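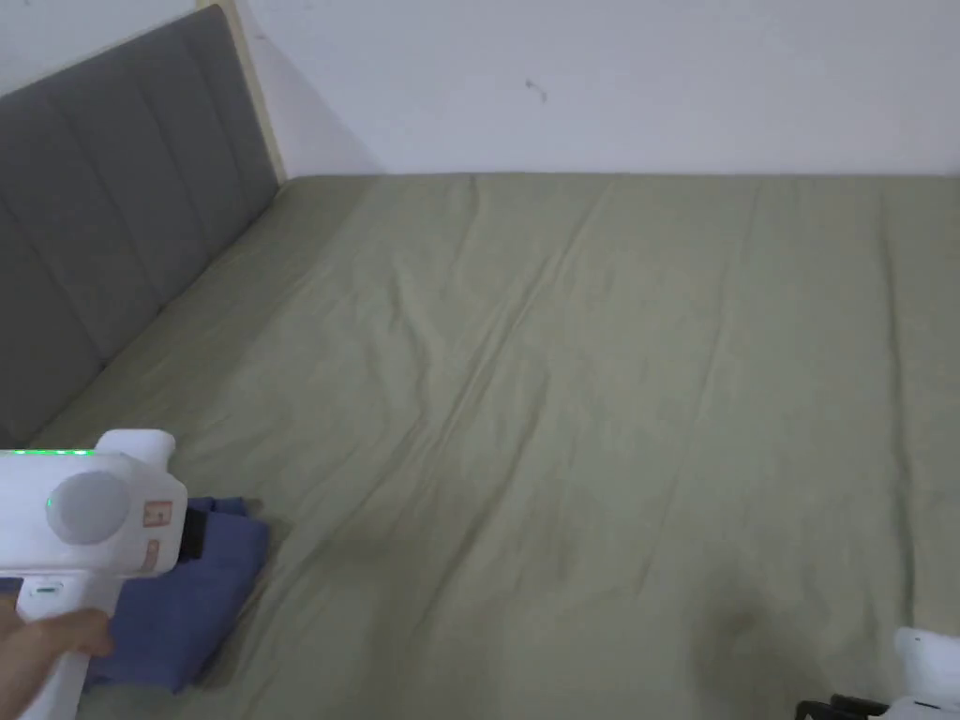 ふとん乾燥機 Clullo(クルロ)

メーカー:Flultberg
色:ライトグレー、ネイビー
付属品:ホース先端ノズル、収納バンド、取扱説明書(保証書付き)

Clullo は、マットを広げずに使うホース式のふとん乾燥機です。掛けふとんと敷きふとんの間にノズルを差し込み、コースを選んでスタートボタンを押すと運転が始まります。シングルからダブルまでのベッド、床に敷くふとんの両方で使えます。

本体仕様

消費電力:661W(温風「強」のとき)
本体の高さ:384mm(ホース収納時)
ホースの長さ:158cm(最大に伸ばしたとき)
電源:家庭用100V
タイマー:コースごとに自動設定、手動設定も可
安全装置:温度過昇防止、転倒時自動停止

ホースは本体上部から引き出します。首の部分が左右に回るので、壁際にベッドを寄せている部屋でも、本体を足元側に置けばノズルの向きを変えるだけで使えます。電源コードは本体底面に巻き付けて収納してください。コードを束ねたままの運転はできません。

運転コース

標準コースは50分です。前半に温風、最後に送風が入り、終了時にはブザーが鳴ります。ブザーは設定で消せます。

あたためコースは就寝前用です。足元側にノズルを入れておくと、先に足元が温まります。厚手の毛布を重ねているときは標準コースをお使いください。

夏コースは送風の割合を増やしたコースです。7月から9月の湿度が高い時期に、寝具に熱を残したくない場合に選びます。乾燥にかかる時間は標準コースより長くなります。

ダニ対策コースは途中でふとんの向きを変える必要があります。手順は取扱説明書の後半に図で載せています。運転後は両面に掃除機をかけてください。 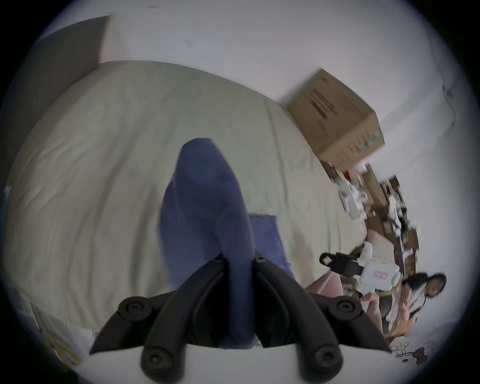

寝具以外の乾燥には「小物」モードを使います。まくら、クッション、ひざ掛け、室内干しのあとに湿り気が残った衣類などが対象です。洗濯直後で水がしたたるものには使えません。入れ方で仕上がりに差が出ます。写真の青い布のように、先が丸く細長い形にまとまっていると、温風は外側を流れて中心に届きにくくなります。一度開いて形を戻し、縦に入ったしわも手で伸ばしてから、掛けふとんの下に置いてください。クッションは中材によって熱に弱いものがあるため、洗濯表示を先に確認します。

衣類を乾かす場合は、ボタンやファスナーを下にして置きます。金属部分は運転直後に熱くなることがあります。プリントのある服は裏返してください。ウール、絹、革、毛皮、表示のない古着には使用しないでください。

ノズルの置き方

1. 掛けふとんを足元からめくり、ノズルを敷きふとんの上に置きます。
2. ノズルの羽根を起こし、すき間ができていることを確かめます。
3. 掛けふとんを戻し、ホースの根元が折れていないか見ます。
4. コースを選び、スタートを押します。

ボックスシーツや敷きパッドは付けたままでかまいません。電気毛布と湯たんぽは必ず外します。低反発マットレスと空気式マットレスには使えません。ウォーターベッドも対象外です。
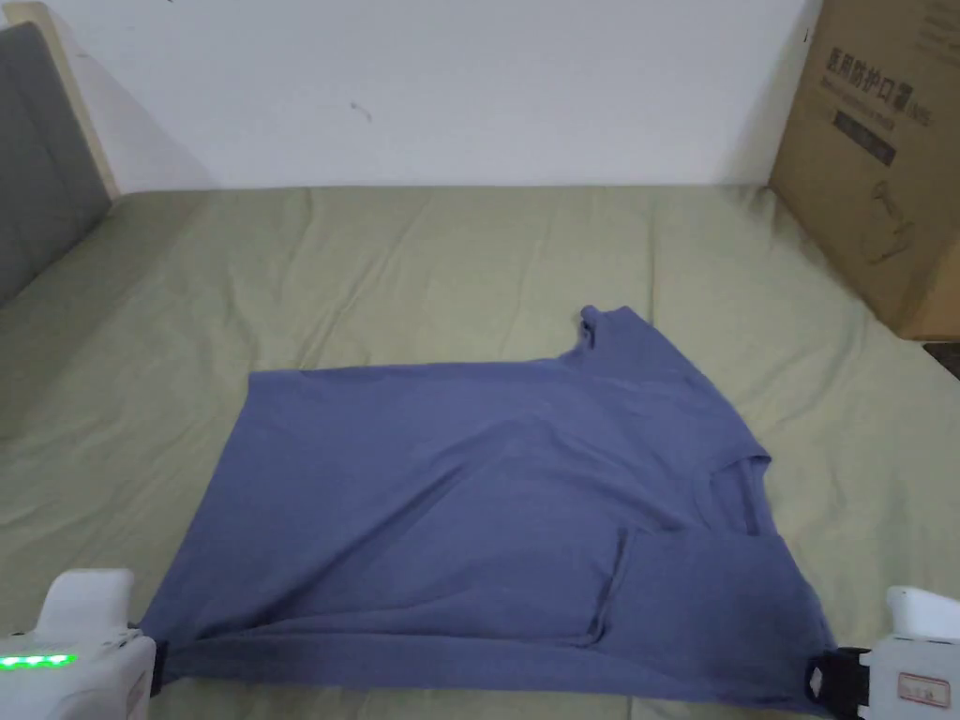

羽毛の掛けふとんは軽いため、ノズルの周囲が持ち上がって温風が逃げることがあります。その場合は上に毛布を一枚重ねてください。反対に、綿の重い掛けふとんではノズルの羽根が倒れることがあり、そのときは位置を少し枕側へ移します。

お手入れ

吸気口のフィルターは月に一度外し、掃除機でほこりを吸い取ります。水洗いした場合は、陰干しで完全に乾かしてから戻してください。目詰まりしたまま使うと温度過昇防止が働き、運転の途中で止まります。再開するには電源プラグを抜き、本体が冷めるまで待ってから差し直します。

ホースに穴や裂け目を見つけたら使用を中止してください。テープでの補修はできません。交換用ホースは部品として注文できます。

別売品

Plikberg 製 二股ノズル:ふとん2組に同時に温風を送ります。乾燥時間は標準コース2回分を見込んでください。
Plikberg 製 くつ用アダプター:革靴には使えません。
Nair 収納袋:本体と付属品をまとめて入れられます。持ち手付き。
交換用フィルター:2枚入り。

購入された方の声

「冬の朝に干せないので買いました。ホースが思ったより硬く、最初は引き出しにくかったです。今は慣れました。音は弱なら隣の部屋では気になりません」(Aisyah Lumbantobing さん)

「ダブルのベッドで使用。標準コース1回だと端のほうが少し冷たいままなので、途中でノズルを反対側に移しています」(Gil-soo Jang さん)

「ブザーを消せるのがよかった。フィルターのふたは爪が小さく、外すのにこつが要ります」(Wahyudi Sinaga さん)

よくあるお問い合わせ

延長コードは使えますか
使えません。壁のコンセントに直接差し込んでください。

運転中に寝てもかまいませんか
人やペットがふとんに入った状態では運転しないでください。あたためコースも、終了してからお休みください。

アロマオイルをノズルに付けられますか
付けないでください。樹脂が傷み、故障の原因になります。

焦げたようなにおいがします
使い始めの数回は、部品のにおいが出ることがあります。続く場合は運転を止め、販売店にご連絡ください。

保証とお届け

保証期間はお買い上げから1年です。ホースとフィルターは消耗品のため、保証の対象に含まれません。修理のご依頼には、本体底面の製造番号と購入時の控えが必要です。午後2時までのご注文は当日に発送します。ネイビーは入荷数が少なく、在庫がない場合は次回入荷後の発送になります。

商品ページ担当:Puspita Pangaribuan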